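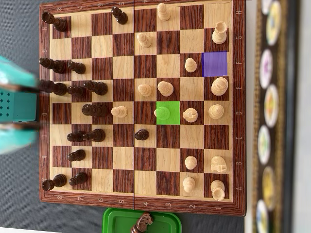 So Wekine has a release month! I've been going back and forth on this for ages, and August it is, unless something truly awful crawls out of the save system between now and then.

If you missed the last few updates, Wekine is my little fishing-and-ferries game, the one where you run a leaky boat between islands and try to keep your passengers from mutinying. I shelved it last winter when the weather code got away from me (rain was falling upward, don't ask), but Weidong Cao took pity on me and rewrote the whole thing over 11 very long evenings. Now storms roll in from the west like they should and the boat tips over when I want it to, not whenever it feels like it.

The big news for this build is that there are eight islands to visit. The last one, Fasik, went in yesterday, and it's my favorite by a mile. It has a lighthouse, a grumpy goat and a harbor so narrow that I still hit the wall every single time. I built it and I can't park there!

Music is coming along too. A-yeong Bang sent me two new tracks and the night sailing one is gorgeous, I've had it looping while I fix menus. Menus are most of what's left, by the way. Controller support works everywhere except the shop screen, where pressing down sells your anchor. I'm on it.

I'm opening up 100 tester spots for the PC version, and if you were in the first test you're already on the list, so you don't need to sign up again. Everybody else can use the form on the contact page. Please tell me what kind of computer you have, especially if it's old and slow, those are the ones I need most. Keys start going out as soon as the anchor thing is fixed.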